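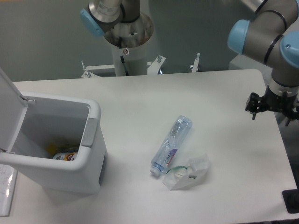 ## A small bin on the table: a talk with Reshma Sithole

Reshma Sithole has been responsible for the shared work rooms at Trusiva for six years. I asked her for half an hour to talk about trash, and she gave me more than one hour.

We began with the small white bin with the hinged lid, which stands on the table and not on the floor. I wanted to know whose idea it was.

"It was mine, and people did not like it," she said. "They told me that trash does not belong on a table. I understand this. In my mother's house it would be impossible. But a bin on the floor is a bin that people forget. They put the wrapper down beside their work, they think they will take it later, and in the evening it is still there."

The first bins she bought had no lid at all. She found them ugly, and the smell of fruit was a problem in summer. After that she tried a model from Hustard with a foot pedal, which of course is of no use on a table. The present kind has a lid that swings all the way back. When it is open, as in the photo at the top, the little things at the bottom are easy to see: a small container with a white, red and orange label, and something yellow behind it.

"I like that I can look inside from where I stand," she said. "I don't need to put my hand in to know if somebody threw away a thing that should go to another place."

Does this happen often? She laughed. "Every week. Last December I found a set of keys."

The bins are emptied at the end of each day, even when there is almost nothing in them. I asked if this is not a waste of bags. She answered that they use no bags in the table bins. The content is tipped into the large container in the corridor, the inside is wiped with a cloth, and the bin goes back to the left side of the table.

"Always left," she said. "If it moves, people look for it, and then they stop looking."

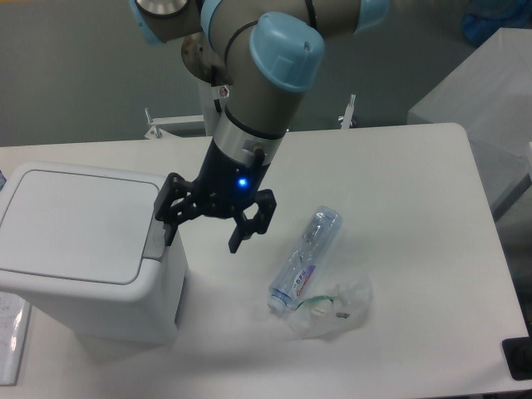

**Trusiva, Workplace Services, Shared Rooms Team**

The subject on which she has the strongest opinion is the drink bottle. A clear plastic bottle with a blue cap, lying on its side next to a closed bin, is for her a question without a clear answer.

"Is it finished? Is it somebody's water? I cannot know. So the rule is simple. A bottle that stands up, I leave. A bottle that lies down, I put in the recycling. I told this to everyone, and I wrote it on the door."

Her colleague Vũ thinks the rule is too strict. She admitted that he once lost a full bottle because of it, and that she bought him a new one.

I asked also about the white surface of the tables. She chose it herself. She had expected that it would look dirty very quickly, and it does. "But this is good. On the old dark tables we cleaned when we remembered. On white you see the coffee ring, and you take the cloth."

Her next plan is to put a second bin for paper in each room. The price from Votel was higher than she had hoped, so for the moment she is waiting for another offer.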